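Cooking at sea, and after it

Edgardo Belmonte went to sea as a mess boy and came off his last ship as chief cook. He now lives in Drondley, where he cooks lunches in a small place behind the post office. We spoke on 17 March 2026, after the lunch hour, and he talked for most of the afternoon.

He spent 21 years on cargo ships, nearly all of them bulk carriers. The first was loading grain at Jutville when he joined it, and he was sick before it had cleared the breakwater.

"The cook then was Virgilio Lumanlan," he says. "He gave me dry crackers and told me to peel onions. I said the smell would make it worse. He said it would be the same either way and the onions had to be done."

Lumanlan ran the galley for the first two ships Belmonte worked on. He kept his stores book in pencil and would not let anyone else write in it. Every tin that left the dry store was entered on the day it was opened. Belmonte thought this was fussy until he had a galley of his own and ran out of cooking oil with eight days to go before port.

"We ate a lot of boiled food," he says. "The crew were polite for maybe the first half of it. After that the chief engineer stopped saying good morning."

He still writes everything down. The book he uses at the lunch place has a column for what was bought, a column for what was used and a column for what went in the bin. He says the last one is the only one he reads back. 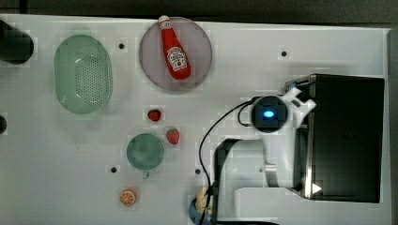

What did a normal working day look like on board?

He was up at half past four to start the bread and had breakfast out at seven. Lunch was at noon and supper at half past five, with soup or leftovers put by for the men coming off the night watch. In between there was cleaning, which he says took up more of the day than the cooking did. He usually slept for an hour after lunch and was in his bunk by nine.

Bread was the part he liked best. The dough behaved differently depending on where the ship was. In the tropics it would rise before he had finished clearing the bench, and in the North Atlantic in December he used to prove it in the drying room, next to the boiler suits. He never wrote a recipe for it. When other cooks asked, he told them the flour and the salt and said the water was up to them.

Rough weather meant changes. Pots were filled less than half way and held in place by bars across the stove. Anything that had to be fried came off the menu. On one crossing the weather was bad for so long that the crew lived on rice, boiled eggs and a stew that he made thicker than usual so it would stay in the bowls.

"People think the danger is the knife," he says. "The knife you can put away. It's the hot water."

He has a scar along his left forearm from a stock pot and does not say much about it, except that the ship had no doctor and that the second mate, Benjie Abella, dressed it every morning with the medical book open beside him. The two men are still in touch. Abella is ashore as well now and sends him photographs of meals he has cooked, asking for marks.

The crews he cooked for were mixed, and so was the food. He learned to make a beetroot soup from a Lithuanian fitter, and a fish curry from an oiler who stood behind him and corrected it. He found that most men wanted the dish they knew from home or something with no connection to home at all. What they complained about was a version that was nearly right.

"I made adobo for a Filipino crew and I'm Filipino," he says. "Still there was an argument. One says no sugar, another says his mother puts potatoes. I said, fine, your mother can come and cook it."

Money was tight in every galley. The company set a daily sum per head and the captain decided how closely to watch it. Belmonte remembers one master who checked the coffee. The largest single order he ever signed for came to 3815 dollars, and he stood on the quay and went through it box by box while the agent waited in the van with the engine running. A sack of cabbages was rotten in the middle. He sent it back and got carrots.
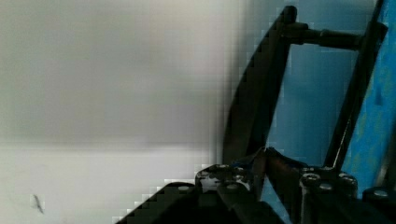 Black and pale grey, close up.

He left the sea when his daughter started school. The family had settled in Gerkthorpe by then, and they moved to Drondley the year after, when the rent went up. For a while he worked in a hospital kitchen, which he found too large. He could not see who was eating.

The lunch place belonged to Jhun Salazar, who wanted someone for the stove so that he could look after the front. They open for lunch only. There are two hot dishes, a soup and the bread, and when one of the dishes is finished it is rubbed off the board. Salazar wanted a longer menu at first. They tried it for a month and went back.

Belmonte says the hardest thing to get used to on land was the shopping. At sea he bought for weeks and then had to cook what he had. In Drondley there is a greengrocer across the road, and in the beginning he kept ordering as if the road might close. The freezer was full by the second week. He has almost stopped doing it, although Salazar says there are still more onions in the back than they need.

I asked if he missed the ships. He said he missed the early morning, with the bread in and the galley door hooked open, and that he did not miss the rest of it. He has not been on a boat since, apart from the ferry, where he had a sandwich.

"It was a bad sandwich," he says. "They'd put the tomato against the bread."

He had soup to make for the next day, leek and potato, and he went back in to start on it while Salazar wiped down the board.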